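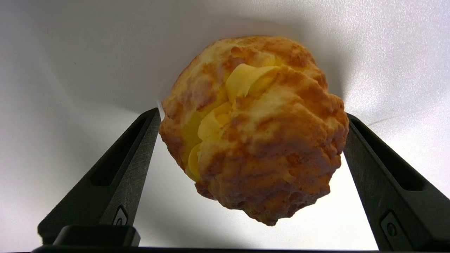 Why is there room for cream in the middle, one young visitor to the Vadstead Museum of Baking wanted to know, and did someone dig a hole? The hole makes itself while the pastry bakes.

A cream puff starts with choux, which is said like "shoe." Water and butter are heated in a pan, flour is stirred in, and then eggs are beaten into the mixture. The result is a soft, sticky dough that holds a lot of water.

Water turns to steam at 100 degrees Celsius. The oven is much hotter than that, so the water inside the dough soon becomes steam. Steam takes up far more space than water does. It pushes outward in every direction, and the dough stretches around it - a little like a balloon. The eggs and flour then set firm and keep the shape.

The outside of the shell dries and turns golden. It may also crack, and the cracks and bumps brown by different amounts. The cream puff in the picture has pale yellow bumps, with toasted brown in the low places and along the bottom.

Bakers add the filling after the shell has cooled. Some use whipped cream. Others use custard, a thick yellow cream made with milk, sugar and egg yolks.

Visitors to the Pivach Room may see a tray of shells bake through the glass oven door. Baking takes 30 minutes, and the door stays closed the whole time. Children under 11 must come with an adult.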